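Notebook, April, started after lunch

Glenys Hartley asked me over coffee whether a machine can do the chores yet, and I gave her the kind of answer that makes people sorry they asked. So I'm putting the longer version in the book, mostly so I can find it again when she brings it up at the next review.

Where we are on the Urilari job: the task list still says "tidy the room," and I still hate that wording. Tidy is a whole pile of jobs. It's seeing what's out of place, getting to it, getting hold of it, knowing where it goes, and letting go of it without knocking over whatever is already there. We've been pretending the middle part is solved and it really isn't! Give me a shape with flat sides and I'm fairly cheerful. Give me a sock and I'd like to go home.

So this week is plain blocks. I know, I know, blocks are what everybody starts with. But I want a baseline I trust before we go back to the Mercado bin (mugs, sponges, that awful whisk) and I'm tired of arguing over numbers from three different setups. Plan is 30 tries per approach angle, same block, same lighting, and whoever is running it writes down every miss, including the embarrassing ones. Last time we ran 116 and somebody logged only the ones that "counted." Never again, please.

Things I keep turning over about blocks in particular:

Getting square to the thing matters more than I'd budgeted for. A person picking up a box comes in crooked and the hand just sorts it out, fingers give a little, wrist rolls a little, done. Our fingers are stiff by comparison and the arm goes where it was told. If the angle is off, one finger touches early and the block wants to turn. I'd like to try the slower close again with a pause at first contact. It costs time but I'll take it.

Glossy tile is a pain for the depth estimate. Reflections on the squares, dark grout running off in every direction, and the planner gets ideas about where the surface is. The grout does give you lots of nice straight lines to work from, so I'm not ready to cover it up. Rudileck's people told me to put down a mat and be done with it. Sure, but whose kitchen has a mat everywhere the robot might need to reach? If it can't cope with tile it can't cope with my house.

Pale blocks on white tile, same complaint. I picked the color badly, or maybe I picked it well, depending on what kind of day I'm having. The shadow helps more than the color does, I think. Would love to test that properly with the lamp moved over. 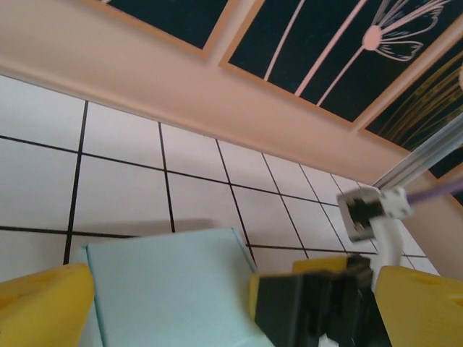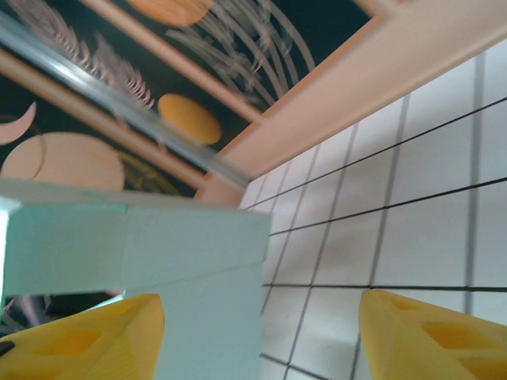 Yellow fingers and the pale block, both from the wrist camera.

Okay, so, can they do chores. My feeling as of this afternoon: a machine can do one chore, in one room, if somebody who knows the machine is standing there. That's worth a lot on a shop floor. Moving the same part from the same fixture to the same tray 1000 times is a perfectly good job for it and I'd hand that over tomorrow. The Flavden line is basically that, and I've got no worries there beyond the usual cable stuff.

A house is so much worse. Things get moved. There's stuff on the walls with patterns all over it, and the segmentation loves a pattern, it will happily find you an object in a painted flower. People leave chairs out. And the bar is higher, too, which I think we forget. At work a failed pick gets a beep and somebody walks over. At home, if I have to walk over, I may as well have picked the thing up myself on the way.

Glenys thinks I'm being gloomy. She'd ship something that does the easy part of the job and let the person do the rest, like a dishwasher, where you still load it and unload it and you're still glad to own one. It's a good argument and I've been chewing on it all day. I just don't know what the easy part of tidying is. Blocks back in the box, maybe? Parents would pay for that. I would pay for that!

To do:
Check both fingertips for wear before the next batch.
Redo the wrist camera calibration, the old file is from before we swapped the mount.
Slow close with pause, 30 tries, then the same at the normal speed.
Move the lamp, one run only, see if the shadow idea is worth anything.
Ask Glenys if she still has the spreadsheet with the 100 whisk attempts. I want the miss notes off it more than the score.
Clean the tiles. By hand, obviously.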